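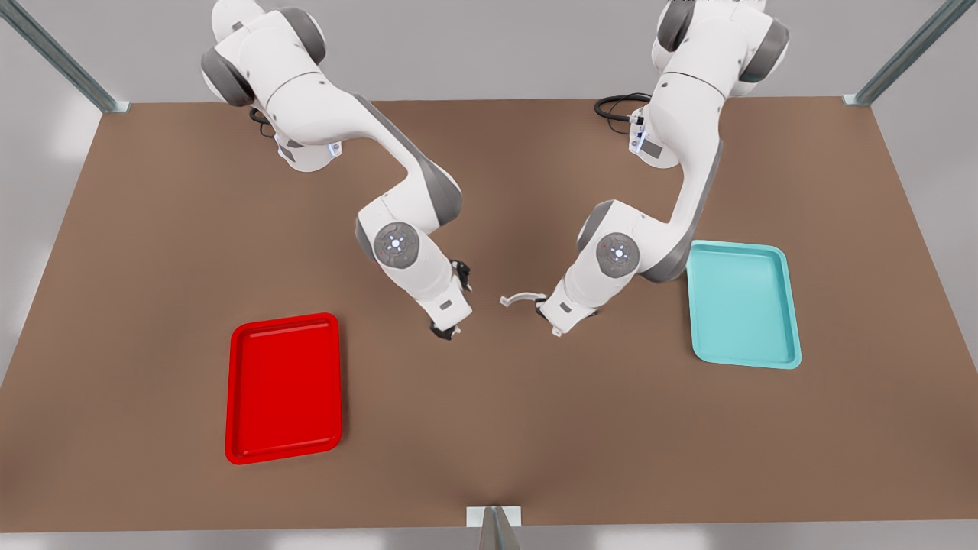
Pradine Height-Adjustable Work Table

Item 2745

The Pradine is a large rectangular work table intended for libraries, classrooms, archives, sorting rooms and shared offices. It is supplied by Minitcombe to institutional customers and may be ordered singly or as part of a room package. Each table ships with the top, the base, a crossbar, leveling feet and a hardware pack. Chairs, power units and cable trays are ordered separately.

Overview

The table is built for rooms where the same surface must serve several groups in a week. The height is set by hand crank, and the crank folds under the top when it is not in use. No electrical connection is required to raise or lower the table, so it may be placed away from walls and floor outlets.

The top has a matte finish that limits glare under overhead lighting. Edges are rounded on all four sides. The underside is sealed against moisture, and threaded inserts are provided for the optional accessories listed below. Customers should not drill additional holes in the top, as this voids the surface warranty.

Finishes

Tops are offered in brown, pale gray and white. Bases are offered in gray or black. Minor variation in color between production runs is normal. Customers who need several tables to match should place them on one order and state in the notes field that the tables will stand in the same room. Finish samples can be requested through the Minitcombe order desk and need not be returned.

Accessories

Clip-on cable tray, full width
Casters with brakes, set, in place of leveling feet
Privacy panel, felt, gray
Joining plate for tables placed end to end
Replacement crank handle

The joining plate fits the Pradine only. It cannot be used with the Sesham bench or the older Sesham folding table, which have a thinner top. Where a Pradine is to stand beside a Sesham bench, the two should be left separate and set to the same height.

Delivery and assembly

Tables are delivered flat in two cartons. The top is the heavier of the two and should be carried on edge by at least two people. Doorways, elevators and stair landings should be measured before an order is placed — the top does not fold and cannot be divided.

Assembly requires a hex key, which is supplied, and a level, which is not. Place the top face down on a blanket or on the carton it came in. Attach the two legs loosely, fit the crossbar, and tighten all bolts only after the frame is square. Turn the table upright with help, move it into position and adjust the leveling feet until it no longer rocks.

Installation by Minitcombe staff is available in the Usuga service area for an additional fee. Outside that area, customers may use their own facilities crew or a local contractor.

Care

Wipe the surface with a soft cloth dampened with water and mild dish soap, then dry it. Ink and marker should be treated promptly with a small amount of rubbing alcohol on a cloth. Scouring pads, bleach and furniture polish will leave shiny patches on the matte finish, and these cannot be repaired. Hot items should be set on a mat.

Bolts should be checked for tightness once a year, and more often where the table is moved between rooms. The crank mechanism is greased at the factory and does not require further lubrication.

Warranty

The base and crank mechanism are covered for five years from the date of delivery. The surface is covered for two years against peeling, blistering and separation at the edges. Normal wear, water damage at unsealed holes and damage caused in moving are excluded. Claims should include the item number, the order number and the label code found beneath the top near the crank.

Ordering

Purchase orders are accepted from schools, public agencies and nonprofit organizations. Quotations remain valid for the period printed on them. Orders intended for delivery before the December closure should be submitted early, as delivery slots in that month are limited. Returns are accepted for unopened cartons only, and return freight is paid by the customer.

Page last revised Saturday, March 27, 2021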